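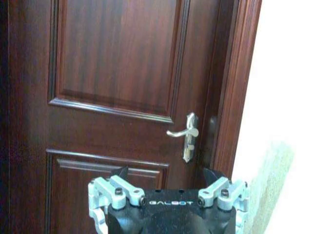
Rented Routers and the Case for a Clear Choice

When a household signs up for home broadband, the router is usually treated as an afterthought. It arrives in a box with the welcome letter, it is plugged in, and it stays on its shelf until the contract ends or the lights go red. It is the view of this column that the rental of such equipment deserves far closer attention than it receives, both from the companies that supply it and from the households that pay for it.

The terms offered in Skodholm are a fair place to begin. A subscriber to the Urkovier service is supplied with a router at a monthly charge of 7 crowns, listed on the bill under "equipment and support". Over a contract of two years the sum is modest. The charge does not stop at the end of the contract, however, and many subscribers remain with the same supplier for a decade or longer. By that time they have paid for the device several times over and still do not own it.

Liliana Donati, who wrote to this column in April, had been paying the charge on a router that was withdrawn from sale before her daughter started school. She asked to buy the device outright and was told that no price existed for it. She then asked whether she might use one of her own. The answer was that she might, but that the charge would remain on the account and that telephone support would be withdrawn.
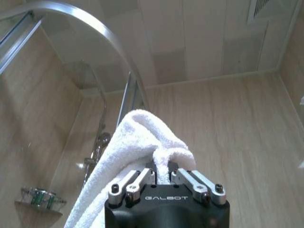 Suppliers defend this arrangement on grounds of reliability. Leonardo Pagano, who managed the support desk at Prilitz for many years, put the argument to me with some force. A known device can be tested from a distance, he said, and its software can be kept up to date without the customer lifting a finger. An unknown device turns a short call into a long one. He is right on both points, and any reform which ignored them would serve customers badly.

It does not follow that the customer should pay for a choice that was never offered. Ferraro, a smaller supplier, publishes a list of routers which its staff are trained to support. Subscribers may rent from the list, buy from it, or bring a device of their own and accept a lower level of help. The rental charge ends once the price of the device has been met. More than 200 subscribers moved to the purchase option in its first season, and the company has kept the scheme open.

There is also the matter of age. A router that no longer receives security updates ought not to be rented to anyone. At present a supplier has little reason to replace such a unit while the connection still works, and the customer has no simple means of knowing that the updates have stopped. The date on which support ends should be printed on the bill, beside the charge itself.

Tiziana Cirillo has argued in these pages that further rules would drive up the basic price of broadband. That may prove to be so in a small number of cases. A price which rises openly can at least be compared with another supplier's, whereas an equipment line on the second page of a bill is seldom compared with anything.

Readers whose contracts are due for renewal should ask their supplier for three things in writing: the purchase price of the router, the date of its last promised update, and the terms on which another device may be used. Replies may be forwarded to this column by noon on Friday.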